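Print | E-mail

The Fruit Line

The year Zumano bought the arm, Jolán Fülöp was promoted from packing strawberries to watching strawberries get packed. It came with a chair.

Before the arm touched any fruit it had to practice, and it practiced on a screen. Janevski from the Ongate office set this up in the break room, where the microwave had been. One bowl, one strawberry, again and again, 300 tries before lunch. Jolán was to press a green key when the grip looked kind and a red key when it looked rude. Those were the words on the keys - someone had used a label maker.

She had packed berries for 30 years and had never been asked how she did it. Now she had a form with 10 lines for the answer. She wrote "gently" on the first and went to find her tea.
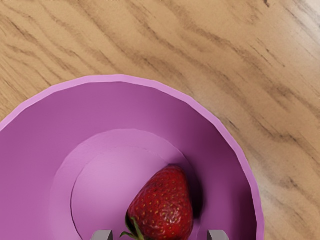
Cikum wanted to know whether the thing would get a locker. If it did, he said, it could have his, the door stuck, and if it didn't he would like that in writing, as he had been told lockers were for staff.

Janevski said he would ask.

In October they switched on the real one. It packed a tray and stopped, and a light came on over Jolán's chair. She got up, turned one berry over with her thumb, and sat down again. The light went out.

"What did you do?" said Janevski, pen ready.

"It was facing the wrong way," said Jolán.

He looked for the line on the form.

Contact | Copyright 12 February 2025 | Back to top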